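Hilo corto sobre menaje de mesa y telas con textura, que en febrero me lo preguntasteis varias veces.

Base: mantel azul de trama tipo gofre. El relieve disimula la arruga, pero retiene miga. Se sacude antes de lavar, siempre.

Gramaje: el mío ronda los 200 g/m². Por debajo de eso el plato arrastra la tela al girarlo.

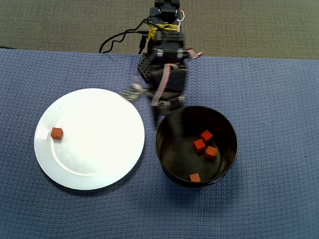
El lavado lo hago a 700 rpm, sin suavizante. El suavizante aplasta la celdilla y la tela deja de absorber. Tras 3 lavados el encogimiento se estabiliza; antes de eso no merece la pena coser el dobladillo definitivo.

Plato: blanco, grande, redondo, de ala ancha. El ala ancha resta superficie útil – el pozo es lo que cuenta si se sirve algo con salsa. Para piezas pequeñas y secas da igual.

Recipiente auxiliar: metal negro, redondo, borde enrollado. El borde enrollado no marca la tela ni corta al meter la mano. Los de canto vivo de Górecki los devolví.

Sobre el color: el rojo anaranjado encima de blanco se localiza al instante. Dentro de un recipiente negro y brillante, depende mucho de la luz. 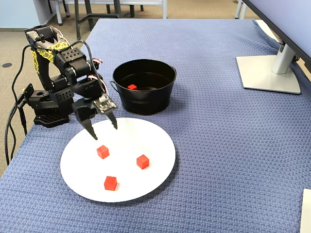
Dalia Liepiņa: el gofre de Rorura a mí me encogió bastante más a lo largo que a lo ancho. ¿Lo cortas antes o después de lavar?

Después. Y con margen a lo largo, por lo mismo que dices.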